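Stemis Demonstration Kit: Set-up Guide for Open Days

Section 4. Running the simulated gripper demonstration

This section covers the screen demonstration used for school visits and public open days. The physical arm is dealt with in Section 5. Read Section 3 (Installing the software) before you start. Allow 80 minutes for a first set-up.

4.1 What you need

The demonstration computer with the Stemis software installed
One operator screen and one visitor screen
The printed visitor cards (pack 372)
A keyboard and mouse for the operator
A games controller, if visitors are going to drive the gripper themselves

Note: The visitor screen should be the larger of the two. If you have only one screen, follow 4.2 and then go straight to step 4 of 4.3.

4.2 Placing the equipment

1. Put the visitor screen at the back of the table, with its lower edge at least 700 mm above the floor. Small children need to see it too.
2. Put the operator screen to one side, turned away from visitors.
3. Run all cables behind the table and tape them down.
4. Plug in the controller last.

CAUTION: Do not share the extension lead with a kettle or heater. A power cut during a run may damage the saved session.

4.3 Starting the session

1. Switch on the computer and wait for the Stemis start page.
2. Choose Open Day from the session menu. Do not choose Workshop, which unlocks the settings for everyone.
3. Type the name of your venue. It appears in the corner of the start page only.
4. Open the Nekside scene set and pick Buckled loop.
5. Set the visitor screen to Hand view and the operator screen to Room view.
6. Press Run once. The gripper moves to its home position and stops.

Note: If the visitor screen stays grey, close the scene and open it again. If it is still grey, restart the computer. Bit-na Wang at Vondráček found that older graphics drivers cause this, and error 472 in the log confirms it.

4.4 Showing the grasp

1. Ask visitors to stand where they can all see the screen.
2. Press Run. Let the first grasp play through without talking over it.
3. Press Hold when the loop is between the fingers.
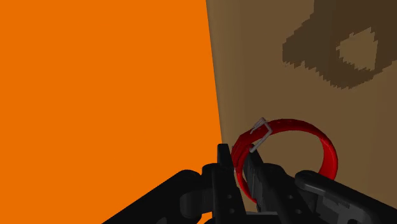 Screen picture: Stemis simulation, Hand view. Source: Gert Pillay, Rurnemetti open day.

4. Check the hold against the picture. The red band should be pinched between the two black fingers, with the buckle just above the grasp. If the fingers have closed on nothing, press Reset and run again.
5. Point out the two linkage arms, one on each side. Visitors often take them for part of the fingers.
6. Change to Room view for a moment, then back, so that people understand where they are looking from.
7. Press Release, then Reset.

Note: Wall textures look blocky in Hand view. The demonstration computer uses the low setting to keep the movement smooth. Leave it as it is.

4.5 Letting visitors drive

1. Press Reset before handing over the controller.
2. Set the speed to Slow.
3. Give each visitor one attempt while there is a queue.
4. Wipe the controller between visitors.

CAUTION: Disconnect the physical arm before any visitor uses the controller. See 5.2.

4.6 Closing down

1. Choose End session and wait for the save message.
2. Copy the log to the memory stick marked Open Day.
3. Switch off the computer, then both screens.
4. Return the visitor cards to the pack.

Section last revised February 10, 2021.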